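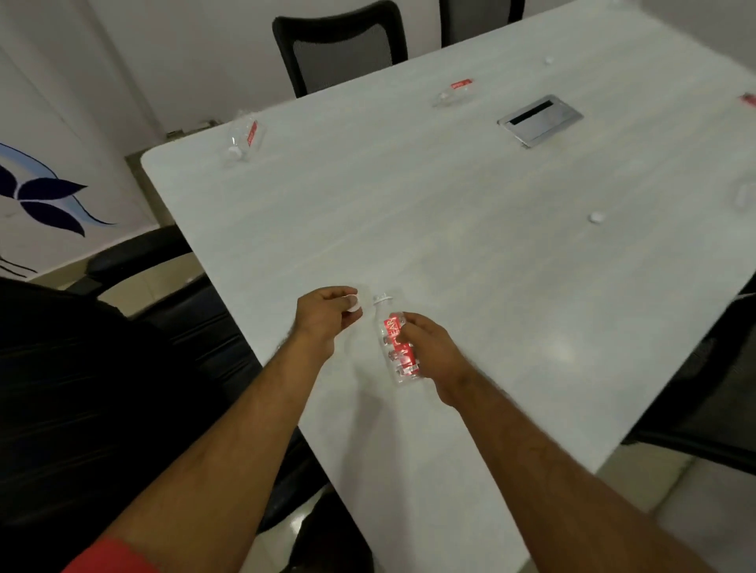

Does Floltier's new dash software work with the phone you already own? With most Android phones from the last five years, going by what we were shown in Riihimäki, and the iPhone side comes later in the fall.

OK, notes from the open day before I forget it all. August, doors at 10, got there late because the bus from the station goes the long way past the glassworks. Badge, lanyard, straight up the stairs.

Floltier does the screen software, Grornby builds the actual head units. Same building now, used to be across town from each other. Reijo Juntunen runs the interface team and did the first talk. Fast talker. Slides mostly maps.

Main stuff from him:

Home screen is split now. Map on the left two thirds, music and calls stacked on the right. You can flip it for right-hand drive cars, which the old version never let you do without digging in a service menu.

Night mode follows the headlights, not the clock. Finally. My own car goes blinding white in every tunnel.

Startup is 5 seconds from ignition to a usable map. I timed it on the demo bench with my phone, got a hair over that on the first try and under on the second. Old unit in my wagon takes long enough that I'm out of the driveway.

Text messages get read aloud in one go instead of asking you twice if you want to hear them. Replies still by voice only when moving.

Then the tour. Grornby's test room has 90 phones on a wall rack, all plugged in, all getting connected and dropped over and over. Some of them ancient. They keep a list of every model that fails and it goes up on a monitor by the door, 157 open bugs on the day. Reijo didn't seem embarassed by it, said the number was higher in spring.

Wireless was the weak spot. Demo car in the lot lost the phone when we drove past the loading dock. Came back by itself but the music didn't, had to press play. Ifeoma Fashola from the testing side was in the back seat and wrote it down right there. She told us the drop is on thier list and the fix needs new firmware for the antenna board, so older head units may not get it.

Asked her about cables. Her answer: use one if you take long trips, a short one, and skip the gas station kind. Fair enough.

Rollout: Hendport dealers get it first, then everyone else over the winter. Free for head units up to three years old. No price yet for the rest, I asked twice.

Things I didn't get to see: the rear seat screen, the parking view, anything with an iPhone.

Lunch was salmon soup, good, ran out early. Afternoon session was all for installers so I left at 2. Will update if the wireless firmware gets a date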